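Ok club newsletter people, May issue of the Narkside glider sheet is going out late. My fault. Short thread
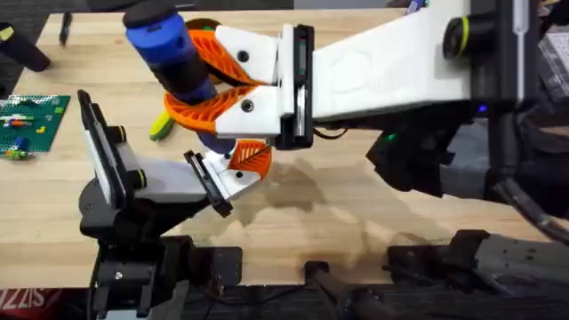 Two arms, one table

Wiltville winch is back up — new cable, 17 launches before lunch. Bring gloves, the old pairs are shot

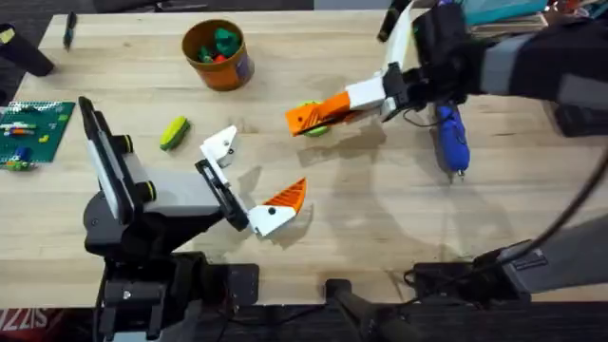
Fingers open

Still need 2 tow pilots for the Jitia weekend. Anyone?? Tow fees stay the same, dont ask me again lol

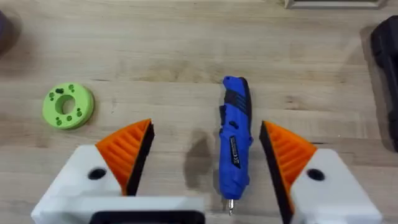
and if you land out past the Abdelaziz field, CALL FIRST. Gate's locked at 10
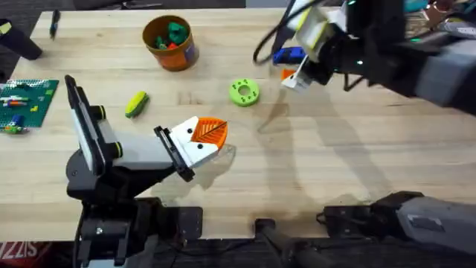 Logo vote closes tonight. Option A is the plain wing, B is the sunburst. I'm for B but in orange, with fine ridges fanning out like that printed part in the white gripper. Would look great on a tail — send votes plz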